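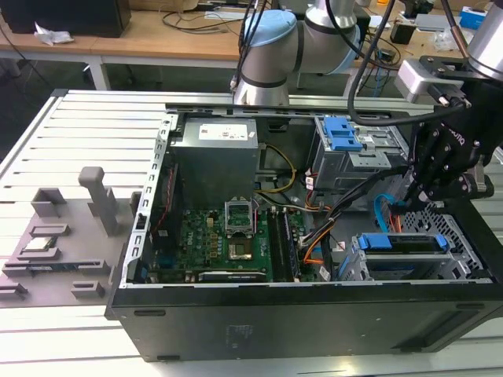
Progress report: the Sotport parents' savings card

Prepared by Stojanovska for the Wellow fund
Period covered: March to June

1. What the grant is for

The fund gave us money to run a savings card for families with a baby under two years in Sotport. With the card a family gets a lower price on nappies, baby milk, wipes and some basic food in local shops. The card is free for the family. The shops give the discount from their own pocket, and the grant pays for printing, the telephone line and the small web page with the list of offers.

2. Shops and offers

At the end of June we have 14 shops which accept the card. In the plan we wrote that we would have 21 by this date, so we are behind. The main reason is that the small grocery shops in the old harbour wanted to wait and see how the first months would go in the other places. I visited all of them again in May, and several asked me to come back after the summer.

The pharmacy offer is the most used one. Mothers tell us that they come for the nappies and then they also buy the other things, so the pharmacy is satisfied and has agreed to continue until December. The offer on second-hand prams was less lucky - the shop changed its opening hours and many families came when it was closed. We have now put the correct hours on the list.

3. How families receive the card

In the first weeks a family could get the card only by telephone. This was too slow. The caller had to listen to a long message, press a number, and then spell the name and the address, and we made mistakes with the spelling. From April it is also possible to fill in a paper form at the health visitor's room and take the card home on the same day. Most new families now choose the paper form.

The telephone line stays open on Thursday afternoons. I would like to keep it, as families who live outside the town use it, and also grandparents who look after the baby.

4. The Pultano coupons

We agreed with Pultano that every new card would come with a booklet of coupons for baby food. The first booklets had a wrong last date printed on them, and two shops refused to take them. Pultano printed them again and paid for this, so there was no cost for the grant. Families who still have the old booklet can change it in any shop on the list.

5. Money

We have spent less than planned on printing and more on the telephone line. I ask for your permission to move the rest of the printing money to the telephone line. The total stays the same. The table with all costs was sent separately, together with the receipts.

6. Next period

- Visit the harbour shops again in September.
- Translate the list of offers into two more languages.
- Make the telephone message shorter.
- Ask families by a short form which offers they really use.

I will send the next report in October. If the fund wishes to see the form for families before we print it, please let me know before the end of July.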